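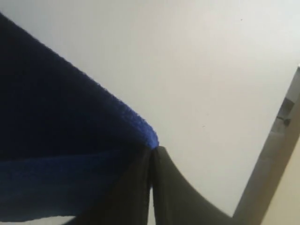

Vitalii Shevchuk se pregunta si hacen falta tantas demostraciones de doblar toallas o si estamos todos grabando horas y horas porque alguien lo puso en un tutorial. Yo comparto la duda y por eso abro el hilo.

Estamos juntando ejemplos teleoperados con tela para entrenar una política por imitación, con cámara en la muñeca y Dramani para grabar y etiquetar. El proveedor del paquete, Prestix, asegura que con 30 episodios por tarea "se generaliza". Llevamos ya bastantes más y la política sigue cerrando los dedos en el aire en cuanto cambia el pliegue de sitio. Con piezas rígidas no nos pasaba.

Lo que quiero saber es esto:
¿Alguien ha visto mejora real por añadir episodios, o lo que cuenta es variar la posición inicial?
¿Descartáis las tomas en que la tela tapa buena parte de la vista de la muñeca, o las dejáis?
Los intentos fallidos, ¿a la basura?

Agradecería respuestas de gente que lo haya medido. Folletos ya tengo.

Gerkgate

Ailbhe Brophy

Medido, a pequeña escala y sin pretensiones. Hicimos 5 tandas con la misma cantidad de episodios y lo único que cambiamos fue cuánto se movía la tela al empezar. Las tandas en que el operador la dejaba siempre igual daban una curva de pérdida preciosa y un robot inútil. Desconfía de la curva. La red se aprende la trayectoria del operador y apenas mira la imagen.

Sobre la oclusión: no descartes esas tomas. Cuando la pinza agarra un borde, la tela va a tapar media vista también el día que el robot trabaje solo, y si borras esos momentos le quitas justo lo que tiene que aprender. Lo que sí ayuda es una segunda cámara fija, aunque sea mala. Comprueba antes que las dos estén sincronizadas – a nosotros nos iban desfasadas 3 fotogramas y tardamos casi 5 semanas en verlo, culpando mientras tanto al modelo.

Las telas oscuras son un problema aparte. Si la exposición es automática y el fondo es claro, en las zonas de sombra se pierde el pliegue. Fija la exposición a mano y repite algunas tomas con otro color.

Los fallos: guarda los que acaban en corrección (se escapa, se vuelve a agarrar, se sigue). Los que acaban con el operador soltando el mando, fuera.

En cuanto a lo de que "se generaliza", pide que te enseñen la prueba con una tela que no estuviera en los datos. A mí me la prometieron un martes y sigo esperando.

Curarport

más datos siempre es mejor, nosotros grabamos todo y luego ya filtra el modelo. prueba también a bajar la tasa de aprendizaje

Vitalii Shevchuk

Pues el nuestro no filtró nada. Metimos todas las tomas sin revisar y aprendió también las pausas: el operador se paraba a pensar antes de cerrar la pinza y el robot se quedaba clavado en el mismo punto, a veces para siempre. Recortamos los tiempos muertos y mejoró algo, no tanto como esperaba.

Mi consejo es más aburrido. Aparta desde hoy un grupo de posiciones iniciales que no se graben nunca y evalúa solo con ellas, siempre las mismas y puntuadas por alguien distinto del que teleopera. Sin eso no vas a saber si cambiar el número de episodios sirve de algo, y cualquier cifra que te den aquí, incluidas las mías, te vale de poco.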